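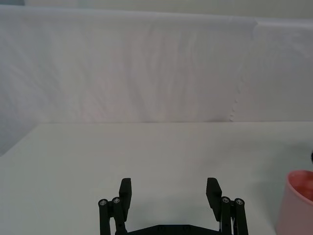

Figure 3. Wrist camera view with the gripper open. The pink cup is at the right edge of the view.

4.2 Spills in the pouring task

Pouring was the only task in the Skoturik test set in which a fault could damage the equipment itself. In the other tasks a failed grasp meant that an object fell on the table and the trial was stopped. When water leaves the cup at the wrong moment, it can reach the finger joints and, in the worst case, the connector under the wrist plate. For this reason we report the spills separately from the other failures and do not include them in the success rates of Section 4.1.

We ran 702 pouring trials in total. A spill was recorded in 69 of them. By spill we mean any water found outside the bottle after the trial, also when the amount was small. In 26 of the 69 spills the water reached the gripper, and in 2 of these the arm went into protective stop. After the second stop, in August, we interrupted the tests until the wrist connector was covered with a sealed sleeve. All trials before and after this change are counted together, because the sleeve did not affect the motion of the fingers.

We first believed that the spills came from errors in the estimated position of the bottle opening. The logs did not support this. In most of the spilled trials the position error was inside the range that we also measured in good trials. The difference was in the grip. The Landorus controller closes the fingers until a force limit is reached and then holds the finger position, not the force. If the bottle settles a little in the grip after this moment, the force becomes lower and the controller does not correct it. The bottle then can turn slowly between the pads while its weight increases.

The bottle we used makes this problem more visible. Its body is off-white and rounded at the shoulder, with a narrow steel neck, and a pad that touches the shoulder has less contact surface than a pad that lies flat on a straight wall.
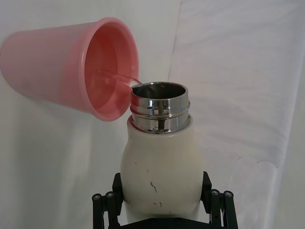
With the rim of the cup so near to the neck, there is little room for error. A thin stream is also more sensitive than a thick one, as it may follow the outer side of the rim before it falls. We saw this behavior mainly at the end of the pour, when the flow was becoming weak.

The fault was not detected by the Naylor monitor, which was supposed to stop the pour. The monitor compares the finger position with the value stored at the end of the closing motion. A bottle that turns between the pads does not change this distance, so no alarm was given. In the 2 trials with a protective stop, the stop came from the electrical protection of the wrist and was therefore too late to be useful. We consider this the more serious finding – a grip fault can be repaired, but a monitor that observes the wrong quantity gives a false feeling of safety.

We made two changes. The controller now checks the grip force again after the bottle has settled and closes the fingers further if necessary. The monitor receives in addition the tilt of the bottle neck, measured in the wrist camera image, and stops the pour when the tilt passes a fixed limit. The second change is not fully reliable. The steel neck reflects its surroundings, and under some lighting the edge is found in the wrong place. The Fondo release of April 2019 contains both changes, but the tilt check is switched off by default.

We did not repeat the full test with the new version. The results in Table 4 refer to the old controller and should be read with this limit in mind.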